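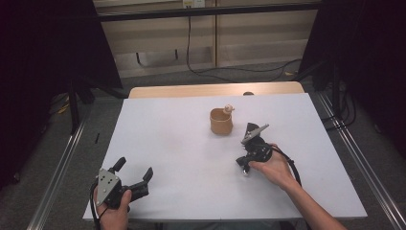
Cups and small vessels received by the Lund Teaching Collection are to be examined, cleaned and rehoused at a covered table before they are returned to the shelves. The procedure applies to every handled piece in the tableware series. A white covering is laid over the wooden table, as it makes fallen grit and fine fragments easier to find, and a tan cup with a small cream-coloured handle near the rim stands on it. Only one vessel should be on the covering at any time.

Before you begin

Check the register for the vessel's entry and read any earlier condition notes. Items 294 to 300 have repaired handles and must be referred to Divya Iyengar before any cleaning is attempted. Remove rings, watches and lanyards. Pens are not permitted at the table; use a soft pencil.

Examination

1. Place the vessel toward the back of the covering, with the handle to the right.
2. Inspect the rim, the handle join and the base under even light. Record chips, cracks and areas of lost colour.
3. Turn the vessel by supporting the body with both hands. A vessel must never be lifted by its handle, however sound the join appears.
4. Look for marks on the body and near the base. Where a mark cannot be read with confidence, enter "illegible" on the card – do not offer a guess.

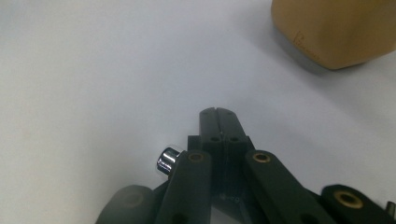
Clear white surface, with a tan object at the upper right.

Cleaning

Brush loose dust away from the rim with a dry, soft-bristled brush, working downward. Water and solvents are not to be used on unglazed or textured finishes. If colour transfers to the brush, stop and note the location on the card.

Rehousing

Wrap the vessel in two sheets of unbuffered tissue and pad the space beneath the handle so that it carries no weight. Boxes are labelled on the short side only. Oversized pieces go to bay 802.

Completed cards are to be left in the tray for Myrtle Holloway by noon on Wednesday. Coverings are replaced each August, or sooner if marked. Requests for tissue and brushes should be directed to Otis Lyons.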